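Setting Up the Space Under a Loft Bed
Part 4: Cubbies, hanging row and drawers
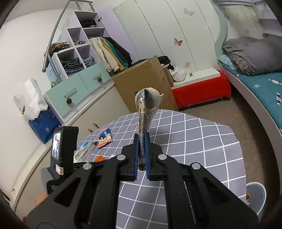
Okay, so by now the bed is up, the bolts are tight and you've had a sandwich. Good! This is the part I like best, where all the clothes go somewhere. I've done it with a Lurnari bed and with an older Turunen one, and the steps are the same for both, except where I say so.

Before you start

Get everything off the floor and onto the bed or a table. You'll need a tape measure, a pencil, a damp rag and the little bag of 11 shelf pins from the hardware box. (Yes, an odd number. One is a spare, so put it in an envelope and write "shelf pin" on it, or you'll throw it out in November like I did.)

1. Wipe out every cubby and drawer with the damp rag. Factory dust shows up on black sweaters like you wouldn't believe. Let it all dry with the drawers open.

2. Push the cubby unit back until it touches the wall, then pull it forward by 2 fingers' width so the cord for the reading lamp can drop down behind it.

3. Fasten the unit to the wall with the two brackets. Do this while it's empty.

CAUTION: Don't skip the brackets, even if the unit feels solid. Kids climb, and so do some grown-ups who can't find the ladder.

4. Fold jeans and heavy pants in thirds and stack them in the lower cubbies. T-shirts and light knits go higher up. I keep dark and light in separate stacks, mostly so I can find the gray one before coffee.

5. Put up the hanging rod. On the Lurnari the hooks are already in place. On the Turunen you set them yourself, 142 cm up from the floor, and please measure both ends, I'm begging you.

6. Hang the long things first, at the end farthest from the ladder, then work toward the shorter ones. Leave enough slack that you can slide a hanger over with one hand.

Note: If hems drag on the drawer tops, move the rod up one hole. Oona Kinnunen swears by clip hangers for skirts and she's right – they buy you a good bit of height.

7. Slide the drawers in last. Lift the front a little until you feel the rollers catch, then let it down and push.

8. Fit the knobs by hand, then give each one a quarter turn with the screwdriver. Fancy replacement knobs are fine (I got mine from a market stall in Sarport), but check the screw length first or they'll wobble forever.

CAUTION: Keep scarves and bag straps off the bed rail and the ladder. They look cute up there and they're a trip hazard at 2 in the morning.

If a drawer sticks

Take it out, turn it over and look for a sock. If there's no sock, rub a candle stub along the runners and try again. Flirnham sells replacement rollers, and Roswitha Danzer at their parts desk will want the number stamped under the bottom drawer, so write it down before you call.

Go on to Part 5 for the lamp and the curtain.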